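Running a Small Town on a Shared Server
Speaker notes, Kai Hagedorn, October community meetup

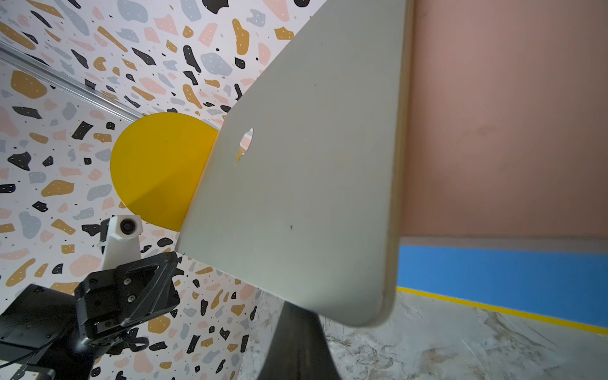
Opening (keep to 2 minutes)

Say hello, say which server. I play on Rusden, survival mode, no map resets since the current world opened. I'm mayor of a town called Ivon. Mayor only means I hold the claim permissions and answer the messages.

Ask for hands: who has lived in a player town? Who has left one? Leave the second question hanging and come back to it in the part on departures.

Where the town is

Ivon sits on a river bend at the edge of a spruce forest. We picked the spot for the flat ground on the east bank. The nearest neighbor is Vogler, across the water. They were there first and we asked before we placed a block. I recommend asking even if the rules don't require it. Vogler gave us a strip of shoreline we hadn't asked for, and we gave them use of our dock.

The nether hub is 1752 blocks from the town square by road. That's a long walk for a new player with leather boots. For the first stretch we lost people on that road every night, and some of them didn't log back in.

Plots

Founders started with 8 plots. All the same size, marked with fence posts and a sign. Rules on the sign: your name, date claimed, what you plan to build. The last one was a mistake. People wrote "house" and then felt bad about building a windmill. We took it off.

Current rules for a plot:
- Build anything that fits inside the posts.
- Height limit is the bell tower.
- Basements are fine down to the first cave layer. Tell the neighbors before you go deeper.
- No lava visible from the street.
- Farms that run all night go outside the wall.

The farm rule is the one we enforce most. A hopper line under a house slows down everyone nearby, and the owner usually doesn't notice.

Shared storage

Slow down here, people ask about this part the most.

We had one big storage hall with everything open. It worked while the founders were the only ones using it. Once new people joined, iron ran out first, then rockets. I don't think anyone was stealing. People took what they needed and meant to put it back.

What we do now: a public room with food, wood, stone, torches and basic tools. Anyone takes what they like. Everything else is private, and there is a trade wall where you leave an item and a price. The server doesn't allow money plugins, so prices are in other items. Bread was popular as currency for a while. Now it's mostly glass.

If someone asks about a ledger: we tried a book on a lectern. It filled up in a week and people stopped writing in it.

The Rullik road

Rullik is the third town in the area, up in the hills. They offered to build a covered road to the hub if we supplied the stone. We agreed on 300 stacks, delivered in shulker boxes. It took us most of a season and it was dull work. I'd still do it again. Deaths on the route dropped right away, and new players from all three towns started to know each other by name.

Two things I would change:
Agree on the width before starting. Rullik built for horses and we built our end for walking, so there is a narrow part by the bridge.
Light both sides. We only lit the left.

Departures

Go back to the hands from the start.

Players leave. School, work, another game. Our rule is that a plot stays untouched for three months after the last login. Then I send a message and wait two more weeks. After that the chests are moved to a marked room under the town hall and the plot opens again. If the building is good we leave it standing and offer it as it is. The bakery has had four owners.

Don't tear down a house while the owner is on a break. We did it once, in the first year. He came back, saw it, and left for good.

Questions

Likely ones: how we handle griefing (report to staff, don't argue in chat), whether we have ranks (no), whether there are open plots (yes, on the west bank, ask me afterwards).

World download of the town square is on the meetup page. Signs by the gate have the plot rules in full.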